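4.2 Reported exposure and what the logs support

The claim most often repeated about the Drerkstead disclosures is that every phone on the exposed list had been broken into. Our data do not support a statement that strong. Of the 360 handsets submitted to the Altham screening service, 299 returned a backup complete enough to parse. The rest were missing message databases, crash logs or both, and we left them out. Earlier write-ups kept such phones in the denominator and treated silence in the logs as a clean result. We think that was a mistake, and it flatters whoever wants the problem to look small.

It is just as easy to err the other way. The Altham rule set raises an alert when a process name matches any entry on its watch list, and several of those names are also used by ordinary system services on older phones. After we removed alerts that rested on a process name alone, 12 handsets remained with at least two separate traces of the spyware. Only four of these had traces whose timestamps agreed with each other to within a minute. We would call those four infected. For the other eight we would say that something odd happened, and we are not prepared to go further than that.

The Nakero toolkit, run over the same backups, gave a longer list. Its makers describe this as greater sensitivity. We are doubtful. Nakero does not publish its indicators, so an outside group cannot tell a true detection from a loose match, and a repeat run on an unchanged backup did not always produce the same list. A tool that disagrees with itself is a poor judge of other tools.

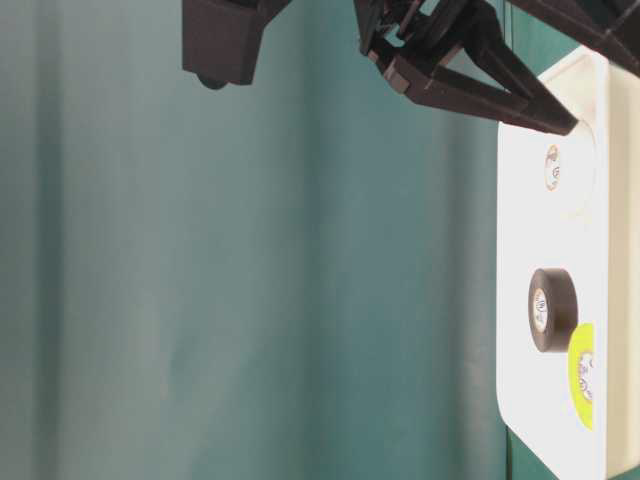
Figure 3. Workspace with backdrop, white tray and black gripper.

Vũ objects that our two-trace rule is too strict, and that a careful operator who cleans up after the first stage would leave one trace at most - so that the rule, in effect, finds only careless attackers. The objection is fair as far as it goes. We have no way of ruling out a clean-up step, and none of our figures should be read as an upper limit on infections. But the same argument can be made about any phone at all, including those of people who have never been of interest to anyone. If a missing trace is allowed to count as evidence, the screening stops being a test.

A more useful response would be to ask for better records. Owners were told to make a backup before restarting the phone, yet the submission form did not ask whether they had done so, and a restart can destroy short-lived traces. The form also left the date of first suspicion as free text. Many owners wrote a month, some wrote "last summer," and a good number wrote nothing. We tried to line up these answers with the alert times and gave up, as the match depended almost entirely on how generous the reader chose to be.

We also looked for a link between infection and the receipt of a warning message from the phone maker. Owners who had been warned were more likely to come forward, which makes any simple comparison close to worthless. Section 4.3 repeats the analysis on the unwarned group only - a smaller set, with wider error bars, and in our view the only one worth arguing over.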